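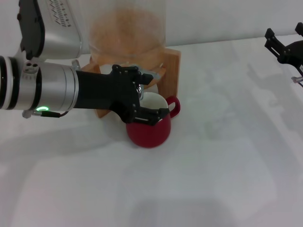 Naklow boundary and zones, notebook, July

Morning

Continued with the comparison of the old paper map and the digital boundary of the Naklow reserve. The paper map is the one attached to the protection decision, so in law it is the one that counts. The digital boundary was drawn later from it, by whom I could not find out, and everybody uses it because it opens quickly.

The area in the decision is 367 hectares. The digital polygon gives a different number depending on the projection I choose, which I should have expected. I lost half an hour on this before I checked the settings. Note for colleagues: please set the national grid first and only then ask for the area. The default setting in Nandasier is a web projection and it makes everything too large at our latitude. I have now written this also on the first sheet of the project folder.

With the correct projection the polygon is a little smaller than the decision. The missing part is nearly all along the north side, where the boundary follows the old ditch. In the decision text the line goes "along the northern bank of the ditch". In the digital version it goes along the middle, and in one place along the southern bank. The ditch is not wide, but it is long, so the difference adds up. There is also the corner by the Bosstead road, where someone has cut straight over the bend. I think this was only laziness with the mouse.

I have not corrected anything in the main layer. I made a copy and named it with "draft" at the end. Please do not delete it.

Zones

The reserve has 2 zones in the decision, strict and regulated. In the strict zone there is no cutting, no grazing, no entrance without a permit. In the regulated zone mowing is allowed after the birds have finished, and there is the public path with the tower.

The question is the wet meadow between the bog and the Bosstead road. On the paper map it has the hatching of the regulated zone. In the table of parcels it is listed under strict. Both documents have the same date and the same stamp, so I cannot say that one is newer. The old management plan from Vigfúsdóttir follows the map and describes mowing there every year with hay removed. The inspection reports follow the table, and two of them complain about the mowing! So for many years one office was paying for the hay and another office was writing that it should not be cut.

I looked in the plan for a reason for the mowing. She writes (chapter on grasslands, I copy the sense and not the words) that the meadow has globeflower and marsh orchids because it was always cut late, and that if it is left alone the willow will close it. This agrees with what I saw when we walked there in spring. The willow has already come in from the ditch side, taller than me in places, and under it there is mostly meadowsweet and not much more. The part which the farmer still cuts is open. I took no plot data on that walk, so I only note it as an impression.

To ask: is there a letter or minutes where the zone of the meadow was discussed? The archive at the district has boxes which are not in the catalogue. Somebody should go there in person. I can do it if I get the car.

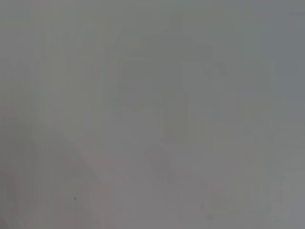

Another thing about the table of parcels. The parcel numbers were changed when the land reform finished, and the table in the decision has the old ones. There is a conversion list, but it was made for tax purposes and it treats water as "other land", so the ditch and the two bog pools have no new number at all. In Nandasier they appear as holes in the reserve. If you calculate the area of the strict zone without filling these holes, the pools are outside the protected area, and this is of course nonsense, they are the main reason for the strict zone.

I filled the holes in the draft layer. How I did it, so that it can be repeated:

Take the outer ring of the strict zone from the scanned map, after fitting the scan on the church, the road crossing and the trigonometric point.

Lay the parcels with new numbers over it.

What is left inside the ring and belongs to no parcel gets the code W and the zone of its neighbours.

If the neighbours are in different zones, stop and write it down. Do not decide on the screen.

The last case happened for the ditch only. One bank is in the reserve, the other is partly outside it, and the middle belongs to the drainage company, if that company still exists. I have left it without a zone and with a comment.

The fitting of the scan is not perfect. The paper has shrunk more in one direction than in the other, and there is a fold through the middle of the bog. Near the fold the error is up to 6 metres. For the bog itself this does not matter, there is nothing but bog on both sides. For the meadow it would matter, but the fold does not go there.

Afternoon

Spoke by telephone with the district. They confirmed that the signs on the ground were placed according to the digital boundary and not the decision. So the signs at the ditch are standing inside the reserve, a few steps too far south. They would prefer to leave them. I said that for visitors it makes no difference but for the hunters it does, because the hunting district ends at the boundary and there is a high seat exactly in the strip between the two lines. They did not know about the high seat. I promised to send the position.

They also asked if we could propose that the regulated zone be made bigger towards Bosstead, to include the alder wood. I answered that this is a new decision and not a correction, and these should be kept in separate letters. If we put them in one letter, the landowners will think that the correction is an excuse to take more land, and then we get neither. The lady on the telephone agreed, I think, but the line was poor.

About the alder wood I have a personal opinion: it deserves protection more than some parts we already have. There are old stools standing in water for most of the year, and lesser spotted woodpecker was calling there in April. But it is divided among many owners and some of them have moved abroad. It would be long work.

Left to do on the boundary:

Corner at the Bosstead road, redraw after the paper map.
Ditch, northern bank, check on the ground with the receiver where the bank really is. In one stretch it was dug again and the bank may have moved.
Meadow, wait for the archive.
High seat, send position.
Ask if the path to the tower is in the reserve for its whole length. On the scan the beginning of it looks outside, and if it is, the visitor rules do not apply for the first part.

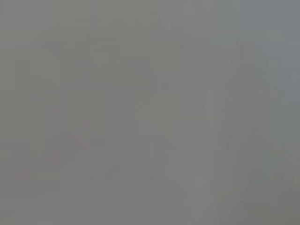 Tobias Ambrose

Added in the evening, after reading the decision once more from the beginning.

There is a sentence in the annex which I had passed over. It says that where the map and the table differ, "the description of the boundary is to be followed". I was happy for a moment. But the description is only for the outer boundary, it says nothing of the line between the zones. So it solves the ditch (northern bank, clearly) and the road corner (it follows the road, including the bend), and it does not solve the meadow.

For the ditch and the corner we can therefore write to the district already now, with the annex quoted. I will prepare the letter and leave it in the folder for comments. Please look especially at my use of "bank" and "edge". In the decision there are different words for the upper edge of the bank and the line of the water, and I am not certain that I have kept them apart in English.

For the meadow I would suggest that the mowing goes on this year as before, after the usual date, and that we ask for a written permission just in case the table is right. A permission costs nothing and it protects the farmer. If the zone is later confirmed as strict, we would need a proper exception in the new plan, with the reasons. The plots should be set up before that, in the cut part and in the willow part, so that we have something better than my walk in spring.

Also noticed: the old plan uses the name "Naklow bog" for the whole reserve, and the decision uses it for the strict zone only. When you read that something was recorded in "Naklow bog", look at which document it is from. I have found at least one orchid record in Nandasier which was put in the centre of the bog for this reason and must belong to the meadow. I moved nothing, only marked it yellow.

Scan of the annex is in the folder under "decision", second file. The first one is missing the last page.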